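Rule 7

Hooman Sadeghi had written ten of the eleven rules himself. Rule 7 came from the Trolo people, and it was the one he disliked: an arm that loses its target stops with the fingers open and waits for a person.
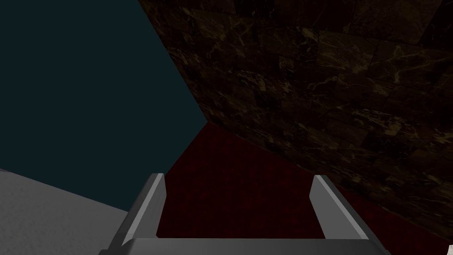

"How long has it been waiting?" Ardalan Daneshvar asked.

"Since run 332."

"It could back out of the corner on its own."

"It could. Then the log says it finished."

Ardalan pulled up a chair. In March, at Soreck, he had signed off a whole week of runs that said they finished. He read the rule again, and the note under it in Hooman's handwriting: too slow, remove.

"Do you still want it out?" he asked.

Hooman took the pen and crossed out the note. Then he typed his name in the log and released the arm.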